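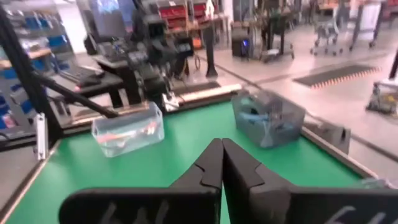
What does the Sastura sorting bench do?

It takes small mixed items off a green work surface and puts them into open bins, so the people on your shift can spend their time on something other than sorting.

I'm Iker Miranda and I look after the benches at Peltness. I wrote this page myself, so it's chatty (sorry, I talk like this too). Before I came over to the equipment side I did back-of-house work at a canteen, and I sorted forks for more hours than I'd like to add up. So when people ask me what changes for the staff once a bench goes in, I have opinions!

The first thing is the hands. At Girnomthorpe, our longest-running customer, the wash-up crew used to share the sorting between them, and whoever drew the late shift got the worst of it. Now one person tips the load out, sets the bins and keeps an eye on things while they restock the trolleys. They still have to step in. Forks that lie on top of each other are harder than forks on their own, and I'd rather say so here than have you find out on a Monday morning.

The second thing is that somebody has to own it. Pick a person on each shift and let them have the training, which we run at your place with your own cutlery. The best operators I've met were the ones who already knew the job by hand – they can tell you straight away which pieces are going to be awkward. Please don't give it to the office because it has a computer attached.

Colored handles help a lot. If you sort by color, people can check a bin at a glance, and new starters pick it up in no time. Orange with orange, red with red, blue with blue.

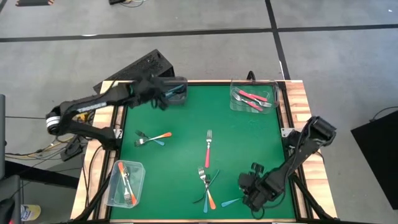
What comes with it

Table with the green work surface
Two arms, one for each side
Clear bins (the starter pack is plenty for most kitchens)
On-site training for up to two shifts
Spare finger tips

Sizes and running

Work surface: 62 by 59 cm
Weight without the arms: 32 kg
Power: a normal wall outlet, no special wiring
Noise: you can chat next to it, and people do

Price

Rental is $450 a week with service included. Benítez handles delivery and setup for us, and they'll want to know your door widths before they book you in. If you'd like to buy, drop me a line and I'll work out a quote – it depends on how many bins and how much training you want.

Bring the people who do the sorting now along to the demo. They ask better questions than the managers do, and it's their bench once we've driven off.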